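# plenport-inventory

Household contents of the house in Plenport, as a set of plain CSV files. Compiled by Hendrik Leemans and Ward Van Hecke, cousins, who inherited the contents jointly and the patience separately.

Last full pass: November 4, 2024. Small fixes since then are in `CHANGES.md`, mostly Ward's spelling.

## What's in the folder

| File | Rows | Notes |
|---|---|---|
| `items.csv` | 134 | one row per thing |
| `rooms.csv` | 13 | includes the landing, after a vote that went 1–1 |
| `claims.csv` | 65 | who has asked for what |
| `disputes.csv` | see below | growing |

Everything is UTF-8 with semicolons as separators, the way our spreadsheets like it. If yours doesn't, tell it so when you import. Please don't "fix" it and send the file back. Aunt Coppens did that in October and we lost every accent in the dining room.

## Columns in items.csv

- `id`: a number. Never reused, even when the thing has gone to the dump.
- `room`: where it was on the day we wrote it down. Things wander.
- `what`: two to five words. "Lamp, ugly" is allowed. "Lamp" is not, there are too many.
- `size`: S, M, L or VAN.
- `condition`: see next section.
- `story`: free text, optional, regrettably popular.

## Condition codes

We started with a ten-point scale and argued over every six. Now there are four codes: `good`, `fine`, `tired` and `firewood`. A thing is `good` if you would put it in your own living room with guests coming. It is `fine` if you would put it in the spare room. `tired` covers the rest of what's worth carrying down the stairs. `firewood` needs both of our initials, and so far only the Follum chairs have managed that. 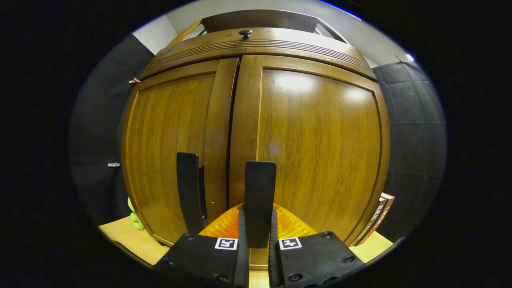 *Large cabinet, two doors, glossy brown wood. Size VAN, condition good.*

Codes describe looks only. They say nothing about age, value or whether your mother always said it would be yours. For value we asked a dealer, Pelturar, who gave us one figure for the whole house and would not be drawn further. The figure is not in this folder. Stop asking Ward.

## Claims

To claim something, add a row to `claims.csv` with the item's `id`, your name and one sentence of reason. One sentence. The longest so far has over 50 commas.

If two people claim the same `id`, the row gets copied to `disputes.csv` and both get a phone call from Hendrik, who is the calmer of us before lunch. Claims on "everything in the kitchen" are rejected by the import script, which was written with one particular relative in mind.

## Known problems

- Books are one row per shelf. We are not typing them all in.
- The attic was done in bad light by a man with a head cold. Treat its `what` column as a rumor.
- Cutlery is listed as a single item. Splitting it up would be legal grounds for something.
- Some `story` entries contradict each other. We have kept both versions and gone home.

## Corrections

Send them by mail to either of us, with the `id` in the subject line. Mails with no `id` go into Ward's folder called "later", where they are quite safe.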